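第 2 章 选型、预算与安装位置规划

适用范围:Didetti 桌面单臂工作站(含仿真评估包)。本章写给手里有一张采购申请表、但还没有签字的人。已经签完字的读者请直接翻到 2.6 节,那里讲如何补救。

2.1 动手之前

规划一台机械臂,花时间最多的部分通常和机械臂无关。桌子、底座、插座、门的宽度,还有财务系统里那个永远选不对的资产类别,都会排在它前面。建议准备以下材料再往下读:

1. 安装房间的平面图。手画的可以,凭记忆画的不行。
2. 一份任务清单,写明机械臂要抓什么、从哪里抓、放到哪里。
3. 预算上限。请写真实的上限,别写打算拿去谈判的那个。
4. 已安装仿真评估包的电脑一台。

注意:任务清单里请勿出现“等”字。“抓取杯子、盒子等”在报价单上会变成一个很大的数字。

2.2 先算台面,再算机械臂

很多用户先选臂,后配桌,然后发现桌子比臂更难换。顺序请倒过来。

1. 列出同时摆在工作区内的全部物品,包括夹爪正夹着的那一件。
2. 用纸板剪出每件物品的占地轮廓,按实际间距摆在地上。
3. 在物品外围留出夹爪张开后的余量。手指向两侧张开时比合拢时宽得多,产品目录上的照片偏爱合拢的样子。
4. 量出总范围,再去对照各型号的有效工作半径。

提示:标称臂展是从底座轴心量到手臂完全伸直的末端。完全伸直的手臂基本干不了活,人也一样。请以手册附录 B 的有效半径为准。

注意:夹持长条形或扁平物品时,物品会从夹爪下方再垂下一截。计算抬升高度时,要把这一截加到台面上最高物品的高度之上。漏算这一项的用户,通常会在第一天下午补购一批包装盒。

2.3 底座与安装面

本工作站的底座可以装在独立墩座上,也可以直接装在台面上。两种方式的差别如下:

独立墩座:手臂与台面分离,台面可以单独更换或挪动。占地多一块,采购申请多一行。

台面直装:省地方,省一行。台面必须足够硬,手臂急停时整张桌子会替它表达情绪。

选择墩座时请按以下步骤核对:

1. 确认墩座顶面能完整容纳底座安装板,四周留有操作扳手的空间。
2. 确认墩座自重或地面固定方式符合附录 C 的要求。附录 C 很短,请读完。
3. 确认墩座顶面与工作台面的高度差。高度差会改变手臂够到近处物品时的姿态,差得太多,近处反而最难够到。
4. 在仿真评估包中按实际高度差建立场景,再做一次可达性检查。

注意:墩座顶面空出来的地方看起来很适合放东西。每放一件,手臂的可用空间就少一块,碰撞检查的时间也会多一些。把物品留在墩座上之前,请先在仿真里放一遍。

2.4 在仿真里试摆一次

仿真评估包的用途是让您在付款之前犯错。它随报价单一起提供,不另收费,因此也是整套方案中退货率最低的部分。

1. 启动评估包,新建“单臂+台面”工程。
2. 导入底座、手臂和夹爪模型。夹爪默认为平行夹爪,如需吸盘请在此处更换,不要等到下单之后。
3. 按 2.3 节的测量结果设置墩座和台面。
4. 从物品库中选取形状接近的物品,摆到任务清单要求的位置。库中没有的,用尺寸相近的代替。
5. 让手臂夹起一件物品,移动到其他物品旁边的上方,暂停。
6. 从正面、侧面和斜上方各看一次,检查腕部、夹爪和被夹物品周围的间隙。
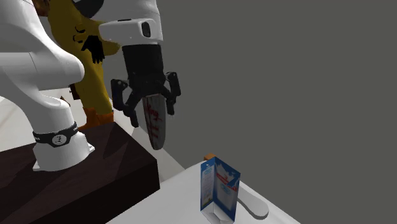 图 2-3 仿真试摆:手臂装在深棕色墩座上,夹爪夹持扁平长条物,右下方白色台面上立有一只蓝白色纸盒。

检查间隙时,最容易忽略的是前臂和腕部。大家都盯着手指,而手指往往没有问题。较高的物品如果立在手臂后方,从正面看会被前臂遮去一部分,单凭这一个视角判断不了两者离得多近。请旋转视角,直到能看见它们之间的空隙为止。看不见空隙,就按没有空隙处理。

提示:评估包中的背景默认很素净,请勿据此估计现场情况。现场还有显示器、线缆、窗户,以及一把总会滑进工作范围的转椅。如果条件允许,请把这些也建进去,转椅尤其要建。

7. 对任务清单中的每一件物品重复第 4 至第 6 步。
8. 导出可达性报告,附在采购申请后面。审批人未必会读,但报告的厚度有一定说服力。

2.5 预算表怎么填

下表各项请逐一填写,不适用的写“无”,不要留空。留空的格子会在年底被别人填上。

手臂本体:按报价单填写。
夹爪:单独一行。本体报价不含夹爪,这一点我们在报价单上写了两遍。
备用指尖:每套 749 元,建议首批购入 6 套。指尖属于耗材,请归入耗材科目,归入固定资产的话,每磨损一套都要走一次报废流程。
墩座或安装板:二选一。
线缆与线槽:按实际走线长度再加一点。从来没有人嫌线长,只有人在半夜嫌线短。
安全围栏或区域扫描装置:依据现场风险评估的结果填写,不得以“大家会小心”代替。
运输与卸货:请写明楼层、有无电梯以及最窄处门宽。
培训:按人数填写。只派一个人参加培训的单位,请同时考虑此人休假的安排。

关于视觉配件:Horgan 与 Zomer 两个系列的相机均可选配,接口不同,支架也不同,不能混装。请先定相机再定支架。反过来做的用户会得到一个做工很好的镇纸。

关于交货期:标准配置自合同生效起约 22 个工作日发货。修改任何一项配置,交货期重新计算,改回原配置也算一次修改。

注意:请勿把“预留费用”一项填为零。这样填的表格看上去很自信,审批也快,后续的追加申请则慢得多。

2.6 已经下单的情况

如果设备已经订购,而您此刻才读到本章,请按下列顺序处理:

1. 不要拆箱。未拆封的配件可以换型号,拆封后只能换心情。
2. 按 2.2 节重新测量台面,按 2.4 节补做试摆。
3. 如果仅高度不合适,联系 Sovberg 售后更换墩座或加装垫板。禁止自行叠放木板、书籍或打印纸垫高底座。
4. 如果工作半径不足,优先移动物品,其次移动工作台,最后才考虑更换手臂。三者的费用依次上升,最后一级升得很陡。
5. 如果夹爪开口不足,查阅附录 D 的加宽手指清单。更换后须重新设置夹爪参数,并再做一次间隙检查。

2.7 签字前核对

□ 任务清单中没有“等”字
□ 台面尺寸为实测值
□ 墩座顶面与台面的高度差已录入仿真工程
□ 被夹物品的下垂长度已计入抬升高度
□ 前臂和腕部的间隙已从不止一个视角检查
□ 夹爪、备用指尖和线缆各占一行
□ 相机系列与支架型号一致
□ 门宽已量,量的是门框内侧

核对完毕后,在采购申请表第 6 栏签字,并将可达性报告一并提交。安装步骤见第 3 章,开箱前请先阅读 3.1 节的搬运要求。手臂本体须由两人搬运,握持位置见箱内标签,不要提着腕部走路。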